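Self-Presentation in Short Personal Lists: Final Project Report

Prepared by Thư Doãn, Tài Võ and Riku Matsuda
Supervisor: Hằng Ngô
Gretarley College, Department of Communication
Submitted January 16, 2023

1. Background

Personal blogs have long included a page on which the author introduces himself or herself to new readers. A common form is the numbered list of facts, usually headed "things you may not know about me". The present project examined how such lists are organized, which kinds of fact their authors choose to disclose, and how readers judge the author after reading only a few items.

The project was carried out within the second-year course in everyday writing. It follows from a term paper by Thoa Vi, who studied the introductions exchanged by members of the Stoica pen-pal circle and observed that hobbies and family matters were almost always placed ahead of employment. We wished to learn whether the same order held when the reader was a stranger.

2. Material

Lists were collected from the Zutlow blog directory, which arranges its members by neighbourhood and by interest. Only lists written in English and signed with a first name or nickname were admitted. Lists of up to 20 items were read in full. Longer lists were set aside, as were those prepared in answer to a questionnaire, where the order of topics had been fixed by someone other than the author.

Each author was contacted in writing and given the opportunity to decline. Names, home towns and the names of children were removed before coding. Pets kept their names, following a discussion in which it was agreed that these often carried the humour of the item.

3. Procedure

Every item was assigned to one of five categories: past occupation, household and family, taste and habit, fear or embarrassment, and ambition. An item that joined two subjects ("I trained as a florist and I am allergic to lilies") was coded under the subject of its main clause. Where that rule gave no result, the item was referred to the third coder.

Coding was done independently by Thư Doãn and Tài Võ. Riku Matsuda settled disagreements and kept the coding book, which went through several versions. The second version was abandoned when it became clear that "taste" and "habit" could not be separated in items concerning coffee, bedtime or music in the car.
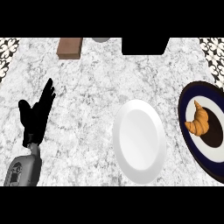 Why was the first item on each list coded separately?

Authors tend to give the opening position to the fact they expect will surprise a stranger most, so it was recorded on its own sheet and compared with the remaining items afterwards.

4. Findings

Past occupation was the most frequent category in the opening position. The occupations named were generally remote from the author's present life: a lighthouse tour guide, a wedding singer, a junior figure skating judge. Current employment seldom appeared anywhere in the lists and, when it did, was mentioned in passing.

Items of fear or embarrassment were found mostly in the middle. They were short and were often followed by a question addressed to the reader. Ambition was left to the end. One author from Sturnatitz closed with the wish to see every provincial fair in the country, and added that the colour of the ribbons mattered more to her than the pies.

A reading exercise was then held with 10 classmates, who were given lists with the order of items changed. Readers described the authors as less friendly when an ambition came first. The group was small and its members knew one another, and the result should be treated with caution.

5. Limitations

The directory favours authors who write regularly. Many of the lists were also modelled on lists by other members, and borrowed phrasing could not always be traced. We did not examine the photographs that accompanied the lists, nor the comments left beneath them.

6. Acknowledgements

The authors thank Hằng Ngô for her supervision and Thoa Vi for access to her term paper and notes. The coding book may be consulted at the department office on request.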